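**Towel folding, floor mat station**
Saturday, afternoon session
Project: Ultwood, textile handling

Purpose of the session: to settle the condition in which the towels are to be presented on the green mat before further work is scheduled. The previous entry recorded disagreement on what should be considered an acceptable starting state, and the Kendport group has asked for a single written rule.

Materials. The towels are from the Kinnunen lot, light brown, with a woven band near one end. Each was laundered once before use, without softener, and stored flat. The lot comprises 22 pieces. Seven were set aside at intake for loose hems and are not to be returned to the stack. The remaining 15 are suitable for use.

The mat was placed directly on the tile. Its corners do not lie fully flat. Reverse rolling and overnight storage under weight are recommended before the next session. Colleagues should not tape the corners down, as the adhesive used in May left residue on the grout that required considerable effort to remove.
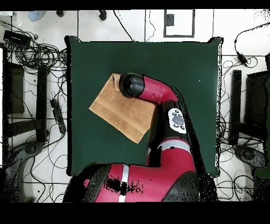 *Towel held over the mat, top edge folded over, woven band toward the lower end.*

The woven band is the most dependable reference for orientation. It is slightly darker than the surrounding cloth and remains legible when the towel is tilted. It is therefore proposed that all written records state the position of the band first (near, far, left, right) and the position of the corners second. Earlier entries that refer only to "the short side" should be read with caution.

Starting states. Three are defined for the present:

- Flat: all four corners visible, no part of the towel lying over another.
- Draped: one fold, made by lowering the towel from a single edge.
- Bunched: no intended fold; the towel is dropped from a height of 300 mm and left as it falls.

The bunched state remains the least satisfactory of the three. Two colleagues applying the same instruction obtained visibly different piles, and the height alone does not account for the difference. The manner in which the towel is gathered in the hand before release must also be specified. Ukau has offered its own handling sheet for comparison; a copy has been requested.

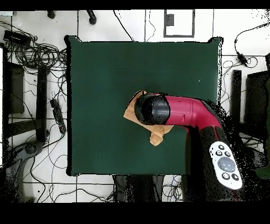
A crumpled towel should not be smoothed by hand between attempts unless the record says so. Where smoothing is necessary, the towel is to be lifted clear of the mat, shaken twice, and laid down again from the far edge. Partial smoothing on the mat leaves creases that persist into the next attempt and has already made 13 entries in the log difficult to interpret. Those entries have been marked and will not be included in the summary sent to Kendport.

Outstanding items:

- Confirm the gathering instruction for the bunched state.
- Label the towels on the hem, reverse side, in laundry marker.
- Tidy the cables to the left of the mat and move the power strip farther from the working area.
- Obtain a second mat of the same color.

The definitions above apply from the next session onward. Amendments are to be entered on the facing page and initialed.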